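Bench inspection checklist, handheld gripper comparison
Units under test: Adix (parallel, stiff fingers) and Lollemis (parallel, soft fingers)
Controller: Kariuki, both units
Revised in March. Print it, fill it in with a pen, and resist the urge to tick the whole left column before you've picked anything up. We have the old sheets. We can tell.

How to mark: OK, FIX, or STOP. FIX means you can carry on today and somebody deals with it before the next round. STOP means put the tool down. A question mark isn't a mark, although it was the most popular entry on the last version.

SECTION A. BEFORE POWER

A1. Finger screws snug on both sides.
Adix: OK. Lollemis: FIX.
Comment: The left finger on the Lollemis had worked itself loose again. It's the same screw as last time. Thread locker is in the top drawer, and it does nothing for anybody while it stays in the top drawer.

A2. No cracks at the finger roots.
Adix: OK. Lollemis: OK.
Comment: Use the flashlight. A crack in dark plastic looks exactly like a scratch until it becomes two pieces.

A3. Cable has slack through the full wrist turn, both directions.
Adix: OK. Lollemis: OK.
Comment: Turn it by hand, all the way. The drawing says the cable clears. The drawing has never been picked up by a person in a hurry.

A4. Camera mount tight, lens wiped.
Adix: OK. Lollemis: OK.
Comment: Wipe with the cloth. The cloth is the thing next to the sleeve you were going to use.

A5. Stop button within reach of the person holding the tool.
Adix: OK. Lollemis: STOP, then OK.
Comment: It was within reach of a chair. Moved it. If you borrow the button for another bench, you borrow the blame too.

SECTION B. POWER ON, HANDS CLEAR

B1. Kariuki boots without a fault light.
Both: OK.
Comment: It does blink amber for a while on startup. The manual calls this "ready pending," a state I also reach most mornings.

B2. Firmware matches on both units.
Both: OK.
Comment: Check it on the screen. Last round we compared one gripper on new firmware against one on old firmware and wrote two pages on how much better the fingers were.

B3. Open and close, empty, 40 cycles.
Adix: OK. Lollemis: FIX.
Comment: The Lollemis clicks on opening, more so toward the end of the run. It may be the loose screw from A1 or the linkage. Tighten first, then listen, in that order. Log stays open.

B4. Stop button kills motion mid-close.
Both: OK.
Comment: Press it while the fingers are moving. Pressing it while they're parked proves that you own a button.

B5. Force limit set to the low profile.
Adix: OK. Lollemis: OK.
Comment: The controller remembers the last profile used on that port, even if you've swapped the gripper since. Whoever thought that was helpful has never handed a soft object to a tool tuned for pipe fittings.

SECTION C. GRASP CHECKS, HOUSEHOLD SET

The household set is where the comparison gets interesting and where most of the shouting happens. Blocks and cylinders make every gripper look brilliant. The set has a mug, a sponge, a hairbrush, a roll of tape and a folded dish towel, and each one goes through the same four steps: approach, close, lift, hold. Write down what you saw at each step. "Fine" tells me you were in the building.

C1. Mug, by the body.
Adix: OK. Lollemis: OK.
Comment: Both boring. Boring is the goal.

C2. Mug, by the handle.
Adix: FIX. Lollemis: OK.
Comment: The Adix holds the handle but lets the mug swing. Nothing was in the mug, and please keep it that way. There was a proposal to run this one with coffee for realism. The proposal was read and filed.

C3. Sponge.
Adix: OK. Lollemis: OK.
Comment: The sponge forgives everything, so don't use it to settle an argument.

C4. Hairbrush.
The awkward one, and the reason this section takes longer than the rest put together. A brush gives a gripper a hard back on one side and a crowd of bendy pins on the other, and the two sides have different opinions about being squeezed. Close on the handle and you've tested a stick. Close near the head and you find out what your force limit is worth. Check these before you lift:

Fingers are where you meant to put them, and you've looked from the side as well as from above.
Pins aren't trapped in a finger joint or any open hole in the hardware.
Cushion isn't being dragged out of the shell.
No loose cable can snag on the pins when the wrist turns.

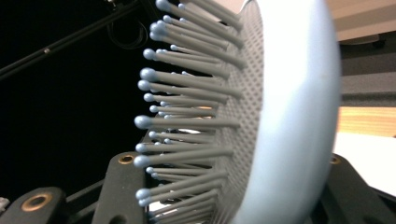

Hold for a slow count, then tilt the wrist both ways and hold again. Most of the failures we've logged on this item came during the tilt, when the weight moves and the fingers have to earn their keep. If the brush rotates in the grip, mark FIX and write down which way it went. If it drops, mark FIX and write down where it landed, because it'll be under the bench and someone else will step on it.

Adix: OK on hold, FIX on tilt. Lollemis: OK on both.
Comment: The stiff fingers get one good line of contact and then pivot around it like a garden gate. The soft fingers spread out a bit and stay put. I'd love to report a deeper finding. Check the finger faces afterward for small dents and rub them with your thumb. Do this with the power off, please, whatever you may have seen a colleague do.

C5. Roll of tape, standing on edge.
Adix: OK. Lollemis: FIX.
Comment: The soft fingers stick to the side of the tape and are slow to let go. The object was released eventually. I don't think a customer would enjoy "eventually."

C6. Folded dish towel.
Adix: FIX. Lollemis: FIX.
Comment: Both units pick up the top layer with great confidence and leave the rest. Refold it the same way each time or the numbers mean nothing. There's a diagram taped inside the cabinet door.

SECTION D. CAMERA AND LOGGING

D1. Fingertips visible in the wrist view, fully open and fully closed.
Both: OK.
Comment: A tall object will still hide one of them. Accept this, and note which objects do it.

D2. Exposure locked before the first grasp.
Adix: OK. Lollemis: FIX.
Comment: Left on auto for C1 through C3, so the view got brighter and darker every time the tool turned toward a light. Repeat those three with the lock on. Yes, the sponge too.

D3. Clock on the Kariuki agrees with the clock on the camera.
Both: OK.
Comment: Snap your fingers in view at the start of each run. You'll look silly, and the person lining up the logs will think kindly of you.

D4. Files go to the Burkimeo folder, with unit name first.
Both: FIX.
Comment: I found runs called "test," "test new," and "real one." The real one was empty.

SECTION E. SHUTDOWN

E1. Fingers parked open, power off, cable hung in a loop.
Both: OK.
Comment: A loop. The thing on the hook last Friday was a nest.

E2. Finger pads inspected and cycle count written on the tag.
Adix: OK. Lollemis: OK.
Comment: Pads get swapped at 2,000 cycles whether they look tired or not. Add the empty cycles from B3 to the total. They count as wear even though they feel like practice.

E3. Household set back in the bin.
Both: FIX.
Comment: Mug was in the sink with other mugs. It's test equipment. Kindly stop drinking out of it.

OPEN ITEMS FOR THE NEXT ROUND

Lollemis click on opening: retest B3 after thread locker.
Adix tilt slip on the brush: try the ribbed pads before anyone orders new fingers.
Lollemis slow release on tape: try a dusting of chalk on one finger only, and label which finger.
Towel: both units, lower approach, same fold.
Repeat C1 to C3 on the Lollemis with exposure locked.

Sign and hang on the clip by the door. Sheets left on the bench will be used as coasters, going by the rings on the last one.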